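Geltance > Help > Shared Robot Cells > Good Practice FAQ

Working rules for the two-arm cells: frequent questions

This page collects the questions we receive most often from people who use the two-arm cells in Rinddale and Kennedy. It is maintained by Tamsin Kerslake (cell safety) and Kuo-hua Sin (operations). The last full review was in March. If the page and the sign on your cell say different things, please follow the sign and write to us.

Who must follow these rules?

Everyone who works at a cell, also for a short visit. This includes students, contractors and people from other departments who only want to try one task. Managers are included too.

Is this page a replacement for the risk assessment?

No. Every cell has its own risk assessment, and this page is only the daily practice that comes from it. The general requirements for industrial robots are in ISO 10218, and we recommend that each team has at least one person who has read it completely. When you change the tool, the payload or the layout of the cell, the old assessment is not valid any more and you need to ask for a new one.

The arms are collaborative type. Why do we need so many rules?

This is the question Kuo-hua receives most. An arm that is designed for working near people can still hold a sharp tool or a sharp part, and then the complete application is not safe for contact. The assessment looks at the arm, the gripper, the object and the task together. A supplier's label on the arm alone tells you very little about this.

How many people should be present?

During normal operation, 2. One person is the operator and the other one stays at the stop button. The person at the stop button does not use the phone, does not write notes and does not answer questions from visitors. It is a boring job, so please change places every half hour.

Can I put my hand between the grippers to correct an object?

Only when both arms are in protective stop and you have seen the stop state on the screen. It is not enough that the arms are standing still. A program can be waiting for a signal, and from outside this looks the same as a stop.

What about teaching by hand?

Use the reduced speed mode and hold the enabling switch the whole time. Move one arm, park it, then move the other. We know it is slower - but most of the contacts between grippers in our log happened in teaching, when the person was looking at one arm only.

How close can the two grippers come to each other?

For general motion, keep the distance that is written in your cell sheet. For tasks where both hands work on one object, such as a bottle and its cap, a smaller distance is permitted if these conditions are fulfilled:

- the shared zone is defined in the program and named in the cell sheet
- the fingers are entered in the collision model with their real length, including the mounting plate
- the approach was first run at 5 percent speed, without the object

Please check the second point again after each change of fingers. Long, narrow jaws are easy to forget in the model.
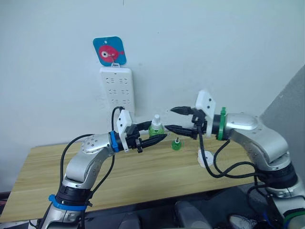 The same attention is needed for the cables. A gripper cable must have enough length for the full turn of the wrist, but a loop that lies on the table can catch on an object or on the other arm. Before the first run of the day, move every wrist slowly to its limits and watch the cable, not the gripper. If a cable becomes tight or touches the jaws, stop and fix the routing before you continue.

How often is maintenance done?

A full inspection is done after each 2,000 hours of operation. The screws of the gripper mounting are checked every week by the team that uses the cell. Write your initials in the book, also when you found nothing.

What do I do after a collision?

Press the stop, leave everything in its position and call extension 164. Do not drive the arms apart by yourself, unless a person is trapped - in this case follow the release card of your cell. Small touches between grippers must be reported also. The form takes a few minutes and is never used to blame someone.

May I use the Irkon scripts from another cell?

Yes, if the tool and the table height are the same and you run them first at reduced speed. Copy the script to your own folder and do not edit the shared version. Joint limits and safety zones must never be copied from one cell to another.

Can visitors take part?

Visitors can watch from behind the floor line. For operating, they need the short introduction, which Tamsin gives on request in both locations. Please ask her before your guests arrive.

Where can I send a question that is not on this list?

Write to the cell safety mailbox and put the name of your location in the subject. For urgent questions during a shift, use the extension given for collisions.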